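**FOR IMMEDIATE RELEASE**

April 2022

# Imura pauses cloth-handling work on its tabletop arms after gripper fault

*Fingers closed without a command in two incidents; software update and replacement controller boards on the way*

JIDPORT – Imura has stopped all cloth-handling work on its tabletop robot arms after a fault caused gripper fingers to close when they had been told to stay open. The fault happened twice at the company's Jidport test site. In the second incident, an operator who was straightening a towel by hand had two fingertips pinched. The operator was checked on site, had light bruising, and went back to work the same day.

The pause covers 119 arms fitted with the Dinden two-finger gripper. It applies at Jidport and at all customer sites where these arms fold, sort or flatten fabric. Customers have been told directly and were sent written instructions for locking the grippers out. Arms with other grippers are not part of the pause and may stay in use.

## What happened

In both incidents the arm was running a towel-flattening task. The arm lowers over the cloth with its fingers open, pinches one edge, pulls, releases and backs away. Between pulls, the arm holds still with the fingers open while the software decides where to grip next. Under the test site's rules at the time, an operator was allowed to reach in during this hold to fix a fold the arm could not deal with.

In the first incident, the fingers closed during the hold with nothing between them. The operator pressed the stop button, logged the event as a sensor error and restarted the arm. It ran normally for the rest of the shift. The log entry was not passed on to the safety team. It should have been.

In the second incident, on a different arm, the fingers closed while the operator's hand was on the towel. The grip force was at the setting used for cloth, which is well below the gripper's maximum. The operator pulled free before the stop button was pressed by a coworker at the next station. Work on the remaining cloth stations ended within the hour.

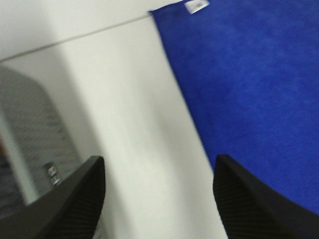

*Wrist camera view of a two-finger gripper with its fingers open over a white surface and a blue cloth.*

## Cause

Imura's engineers have traced the fault to the way the gripper controller handles a lost message. The arm sends the gripper a position command every few milliseconds. If a command does not arrive, the controller is supposed to hold the fingers where they are and report an error after 200 milliseconds. On the affected arms it did something else. When the message link dropped and came back inside that window, the controller reloaded the last grip command stored in its memory and carried it out. In a towel task, the last stored grip command is nearly always "close."

The link itself was dropping because of a worn cable at the wrist joint. Cloth work turns the wrist far more than most jobs do, and the cable bends sharply each time the arm twists to follow an edge. Cables taken from both arms showed broken strands at the same point. The cables are rated for a longer life than they reached, and Imura is now testing how much of the wear comes from the tight routing inside the wrist cover.

A worn cable alone would have caused a short communication error and a stop. The wrong behavior in the controller turned it into a movement. The controller software with this behavior was released with the gripper's last update. The release tests covered a full loss of the link but did not cover a short loss followed by recovery.

The company was able to repeat the fault on a bench setup by cutting the link for short periods. In 600 trials with the current controller software, the fingers closed in most cases where the cut ended inside the window. With the corrected software, they stayed open in every trial.

The wrist camera played no part in the fault. Its pictures are used to choose where to grip, and blur from arm movement is filtered out before that step. The recordings from both arms were reviewed and show no grip request from the planning software at the time the fingers closed.

## What Imura is doing

The corrected controller software is being checked by Abubakari, an outside safety testing firm, before it is released. Abubakari was given both arms, the removed cables and the complete logs, and will also review how the first incident was reported. Imura will send its report to every affected customer – including any findings that differ from the company's own.

The following work will be done on each affected arm before it goes back into service:

- The controller software will be updated so that the gripper clears any stored command when the link drops, and stays put until it receives a new one.
- The wrist cable will be replaced and routed through a wider guide.
- Controller boards from the earliest production batch will be replaced, as they cannot take the update.
- The operator's stop button will be tested with the fingers moving as well as with the arm moving.

Imura will pay for parts, labor and shipping. A service technician will do the work on site, and each arm should take less than half a day. Customers who would like to send their arms to Jidport can arrange this through their service contact.

The company has also changed its own rules. Operators at Jidport may no longer reach between or near the fingers while the gripper has power, whether or not the arm is moving. A fold that the arm cannot clear must be fixed with gripper power off. Any unplanned finger movement, however small, now goes to the safety team the same shift, and the arm stays off until that team signs it back in.

## What customers should do now

Customers with a Dinden gripper on a tabletop arm should take these steps, even if they have seen no trouble:

1. Stop any task that handles cloth or other soft sheet material.
2. Switch off gripper power at the base unit. Pausing the program is not enough, because the controller stays live during a pause.
3. Attach the lockout tag supplied with the arm.
4. Save the logs for the past month and do not clear the error list.
5. Send the gripper serial number and the saved logs to Imura's service desk.

Sites that use the same gripper for rigid parts only may keep running if no one can reach the fingers while power is on. If an arm shares a table with a worker, it should be switched off as well. Sites that are unsure which case applies to them should treat the arm as affected and contact the service desk.

Users should not try to replace the wrist cable themselves. The cover also holds the brake wiring, and a cable fitted by hand without the alignment tool can put a load on it.

## Schedule

Imura expects to begin field updates once Abubakari has finished its review of the software. The company is not giving a release date until that review is done. Sites where people and arms work at the same table will be visited first, followed by sites with fenced stations. Customers will hear from a service planner with a proposed visit time, and rental charges for affected arms are suspended from the date of the pause until the arm is back in service.

Orders for new tabletop arms with the Dinden gripper are on hold. Orders already placed can be kept, changed to a different gripper or canceled without a fee.

## About Imura

Imura builds and services small robot arms for light tabletop work, including sorting, packing and fabric handling. Its main office and test site are in Jidport.

**Contact:** Customers should call the Imura service desk at the number printed on the arm's base plate and have the gripper serial number ready. Media requests can be made through the press office in Jidport.

\###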